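From: Rhona Pringle
To: Nemthorpe Mending list
Date: Sat 10 January
Subject: Re: Getting workwear clean before the February sale

Alline wrote:
> I've washed 76 pieces for the sale now and the method is
> the same for everything. Soak overnight in the hottest
> water you can get, a good scoop of oxygen powder, then
> straight into a 60 minute cycle. Gray marks lift right
> out. Then fold in thirds, sleeves in, and bag it. I don't
> see why we need to sort by color if it all gets the same
> soak. Anything that still looks dingy after that can go
> in the rag bin.

I'm glad it worked on your 76, but I'd like to know how many of those had two colors sewn together. Plain white aprons will forgive you nearly anything. A cream jacket with a bright blue yoke is another matter, and I have one on the bed now that I'm not putting in hot water on anyone's say-so.

The smudges on mine are faint and grayish. That could be grease, could be metal dust, could be plain old handling. Oxygen powder does very little for grease in my experience – dish soap rubbed in by hand does more, and it costs less. I also don't trust an overnight soak with red lettering. Paterson told this list last year that print never bleeds, and I still have the pink pillowcases.

As for the rag bin, no. A work jacket with some gray on it is a work jacket. People who buy them mean to wear them to work.

What I'd do before anybody fills a tub:

1. Lay the jacket out flat in good light and look at the cream parts first, then the stitching by the pocket. Mark the smudges with safety pins, you won't find them once it's wet.
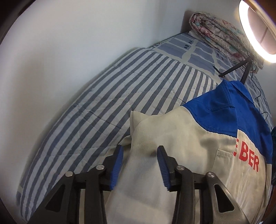

2. Dab a wet white cloth on the blue and on the red print, inside and out if you can. Any color on the cloth and it gets cold water only.

3. Dish soap on the marks, 20 minutes, rinse, look again. Repeat before you reach for powder.

4. Hang to dry. I don't fold in thirds, it puts a crease right through the lettering.

Alline, if you have a before and after of something in two colors, please send it. I'd change my mind for that.

Rhona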